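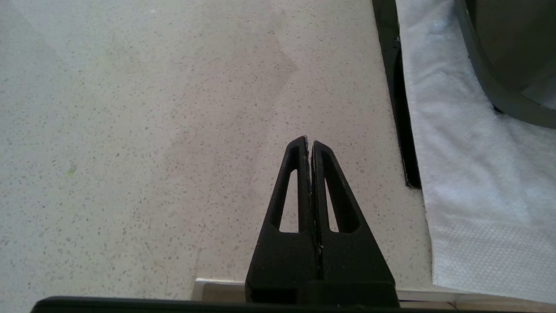

Black on a pale, speckled surface.

Week 6, color and contrast for page design. Selma Kos here again, and yes, the Solis reading is still due!

I want to start with gray text, my pet peeve. Plenty of you handed in posters with light gray type on white (I count myself guilty, my old Gamlow flyers were awful), and from the back of the room I couldn't read a word. Contrast is mostly a matter of light against dark. Hue comes second — red on green can look loud and still be murder to read. 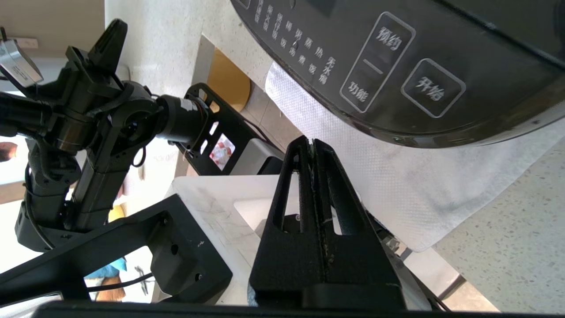
So before you pick any colors, make your layout in plain grays. Squint at it. If the headline melts into the background, fix that first and then go play with your oranges and teals.

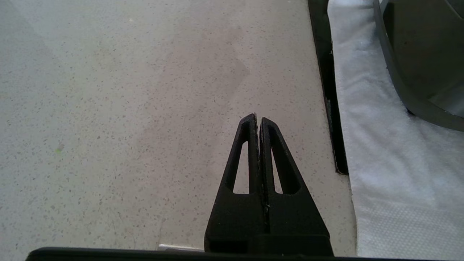
Figure and ground is the next bit, chapter 2 in Nedeljković. We read a shape partly by what surrounds it, and gaps count as shapes too. Look at the long triangular cutouts with the pale countertop showing through: your eye picks those up as fast as the black around them. Letters do the same with their counters, the holes in an o or an e.

For next time, bring one page in black and white only, 400 words at most.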